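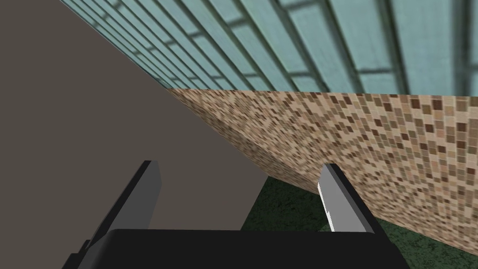
Matte black and gray surfaces in a computer-rendered view

Matte finish

A matte finish is a surface quality in which light is scattered in many directions instead of being returned at a single angle. Matte surfaces show little or no reflection of nearby objects and keep much the same color when seen from different sides. The term is applied to paint, paper, ceramics, metal, fabric and cosmetics, and in computer graphics to materials that imitate them. The opposite quality is gloss.

Cause

The look of a surface depends on its fine texture. A smooth surface reflects light evenly and appears shiny, while one covered in tiny bumps and pits sends light off in all directions. Most matte paints contain a larger share of pigment than glossy ones, or a flatting agent such as silica, which leaves the dried film slightly rough. Glass and metal can be given a similar texture by etching or by blasting with sand.

Grades

Paint makers divide finishes into several grades between flat and high gloss. The names differ from one maker to another. Eggshell and satin lie between the two ends, with satin generally the shinier. Gloss is measured with a glossmeter, which directs a beam at the surface at a set angle and records how much of it is reflected.

Uses

Matte paint is common on ceilings and on the walls of bedrooms and living rooms, where it hides small dents and uneven plaster. It is harder to wash than gloss paint and may become shiny where it is rubbed - a fault known as burnishing. Kitchens and bathrooms are more often painted in satin or semigloss.

In printing, matte paper is chosen for long texts, as it causes less glare under a lamp. Photographs on matte paper show fewer fingerprints, although dark areas can look less deep than on glossy stock.

In pottery, matte glazes are made by adding minerals that form small crystals as the kiln cools. The Wendham pottery, founded by Aled Lougher, sold a gray matte tableware line from its opening until the works closed. Its pattern book lists six glazes, two of them black. The later Trurkov ware, designed by Menaka Weerasinghe, used four of the same recipes on taller forms.

See also

Eggshell finish
Flatting agent
Gloss (optics)
Glossmeter
Patina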